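Household and shop-floor manipulation by machine

Household and shop-floor manipulation is the branch of robotics concerned with ordinary handling work: picking up a cup, clearing a table, folding a towel, putting a part in a tray. It is usually set apart from industrial automation in the older sense, where the machine, the part and the place of both are fixed in advance. As of 31 January 2024 no general-purpose machine on open sale could do a normal range of household chores without help, although single tasks had been shown many times under controlled conditions.

Scope

The term covers tasks in which objects vary in shape, weight and position and in which contact with the object cannot be avoided. Vacuum cleaners and lawn mowers that drive themselves are normally left out. They move through a room but do not grasp anything, and their success says little about the handling problem. Dishwashers and washing machines are left out as well. They automate the middle of a chore and leave the loading and unloading to a person.

On the shop floor the matching gap lies between the fixed cell, which repeats one motion on one part, and the bench, where a worker handles small batches of mixed items. Packing, kitting, cable routing and the setting down of fragile goods belong to the second group.

Background

Early work relied on written rules. An engineer described the object, planned a path for the arm and set a closing force for the fingers. The method was accurate where the object was known and failed quickly where it was not. A cup with its handle turned the wrong way was often enough to stop a run.

Later work moved towards learning from demonstration, in which a person carries out the task and the machine is trained on the record. Three main routes are in use. In the first the person steers the robot itself from a distance. In the second the person guides the arm by hand. In the third the person holds the gripper directly and does the job with it, so that no arm is needed while the record is made.
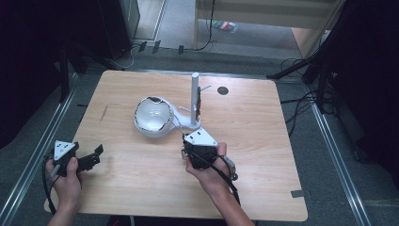 The third route is cheap in equipment and fairly quick. Its main weakness is that a human arm can reach positions and speeds that a robot arm cannot, and part of the record may therefore be of no use for a given machine. Printed markers are one common means of following the position of a tool, though a marker that is turned away or covered is lost to the tracking system until it comes back into view.

Two-handed work is harder to record and harder to reproduce. Both tools must be followed at the same time and on the same clock. Many chores need it all the same: one hand steadies the object and the other acts on it.

The Prurnen trials

A small comparison of methods was carried out at Prurnen by Aurelia Holzer and Urs Ruchti under the project name Sevow. The trials used 15 tabletop tasks, each split into a reaching stage, a contact stage and a release stage. Of the 15, the trained arm completed 6 at the rate the authors had set as acceptable. Reaching caused few failures. Most were recorded at contact, when the object shifted as the fingers closed, and at release, when it tipped or was dragged.

Remo Gruber repeated part of the work the following December with different finger pads and reported that the choice of pad changed the result more than the choice of training method did. Holzer disputed this on the ground that the tables used had different surfaces. The point has not been settled.

Fingers and pads

Most machines in this field use two opposed fingers. The form is simple, closes predictably and is easy to repair. It cannot roll an object between the fingertips or change its hold without putting the object down.
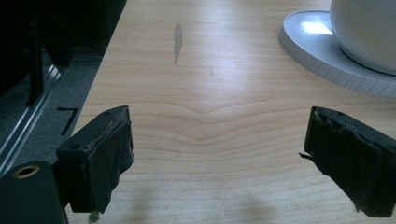 Hard fingers slip on glazed and polished surfaces, and soft coverings are added to raise friction. The coverings wear. Edges lift, loose material may catch on the object, and the grip changes gradually over a period of use. A control program trained with fresh pads may do worse on old ones. Johanna Lehner has argued that pad condition should be stated in every published result, but few papers do so.

Glossy white ware presents a second problem. Highlights move as the camera moves, and depth sensors may return gaps where the surface is brightest. Pale objects on pale tables also give weak outlines under soft light.

State of use

Uptake has been faster on the shop floor than in the home. The packing firm Dumora ran 2 benches with learned handling for a limited range of goods, with one attendant for both. Beat Gasser, who assessed the benches, found them slower than a trained worker but steady over a full shift. Prantl, a maker of kitchen fittings, ended a similar trial after 3 months on grounds of cost.

In the home the remaining obstacles are variety, safety near people, and price. Recovery from error is a further one. A person who knocks over a cup sets it upright and goes on, whereas most present systems stop or repeat the failed motion.

See also

Grasp planning
Learning from demonstration
Remote handling
Tactile sensing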